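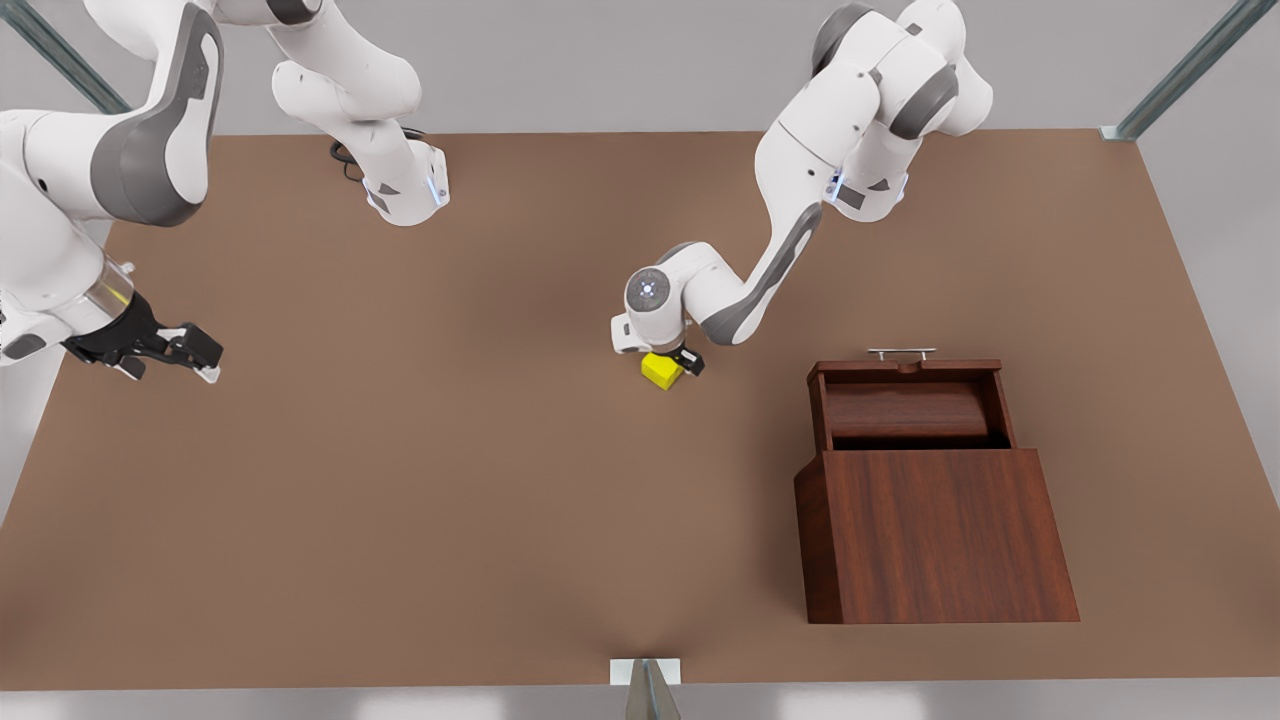 Projects > Robotics > Student Reports > Fault Report

Print this page | E-mail this page

Stedstead Robotics Course: Dropped Blocks in the Two-Arm Simulation

13th December

Our task was to have the left arm pick up a small yellow block and put it in the wooden cabinet. The controller, Rudine, had run well since September. After we changed the grip settings it began dropping the block on the way over.

We ran 200 trials with the new settings. The block was dropped in 70 of them, nearly always just after the lift. At first we blamed friction – we raised it twice and saw no change.

The log for one run had 3,963 lines. It showed the lift command going out before the fingers reported closed. The wait step had been deleted along with the old settings.

We put the wait back and ran 100 more trials with no drops. We also added a stop: if the fingers do not report closed, both arms hold still. We have not tested the stop with the right arm moving.

Related items
Eshun gripper notes
Loro: joint limit errors
Rudine setup guide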